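Shared kitchen at Flirkorlow gets its new refrigerator

October 10, 2020

14 shares | 2 comments

The shared kitchen at Flirkorlow has a new refrigerator at last, and anyone who has tried to squeeze a casserole into the old one over the years will know what happy news that is! The silver-gray newcomer went into its spot beside the tall beige cabinet this week, and residents have been wandering in to have a look ever since.

The old refrigerator gave out in May, right as the building's weekly soup suppers had moved to doorstep delivery, and for a good while the cooks got by with coolers and a lot of borrowed shelf space from kindly neighbors up and down the hall. King-fai Wu, who plans the menus, started asking for donations over the summer, and the money came in bit by bit (one envelope held nothing but quarters) until the fund reached $3,000. Comero, the appliance shop on the corner, knocked $200 off the price and threw in delivery besides.

"I make a big pot of stock and then I have nowhere to put it, so we all eat stock for two days," Wu said with a laugh. "Now I can freeze it in small tubs and people can have it when they want it. I'm already thinking about dumplings."

The freezer is in the middle, behind its own door, with a pair of clear drawers that let you see what you have before you start digging. Wu would like the upper one kept for soups and stock and the lower one for bread, vegetables and whatever the gardeners bring by. There was still some white film clinging to the drawers, and a bit of tape on the door below, so if you happen to be passing through with a few minutes to spare and good fingernails, please feel free to peel.

Residents who want to store food are asked to write their name and the date on each container, and to stick to 3 containers per household for now, until everyone gets a feel for how much room there is. Labels and a marker will be kept in the kitchen. Soup suppers go on as usual, with split pea next on the menu.

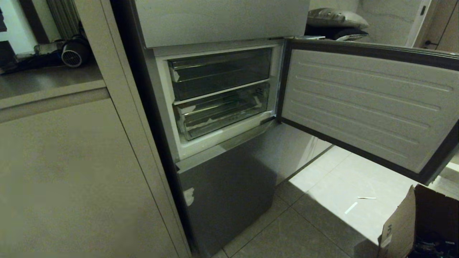 The freezer compartment of the new refrigerator, with its two clear drawers.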